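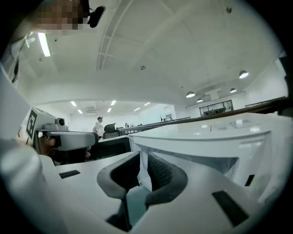 About Prolura

Small business support, mostly for people who don't have time to look for it. Founded in Ustilham, now in Kutthorpe as well. Still independent, still answering our own phones.

What we do

Bookkeeping checks, grant applications, tender writing, award entries. Help with hiring your first employee. Also cash flow, which is what most people end up calling about whatever they say on the form.

We've worked with over 1,000 owners so far. Bakers, roofers, a dog groomer with two vans, a lot of one person design shops. Most come in for a single session and some stay on for years. Either is fine with us.

How we started

Two of us at a borrowed desk, doing tax letters for the shops on Pacheco Street. Word got round. By the second May we had a waiting list and no filing system. We have a filing system now.

The team today is 14, part timers included. Nearly all of us have run a business of our own at some point, a few still do on the side.

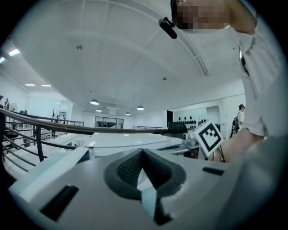
Working with us

First call is free and takes half an hour. After that you get a written quote, fixed price, no monthly tie in. We try to reply to emails by 4 the same day, but end of quarter gets busy so please bear with us.

Bring last years accounts if you have them. If you dont, come anyway.

Where to find us

Main office Ustilham, open weekdays from 9. Kutthorpe is by appointment only, mornings are best. Parking at the back of both.

New clients: use the contact form or just ring.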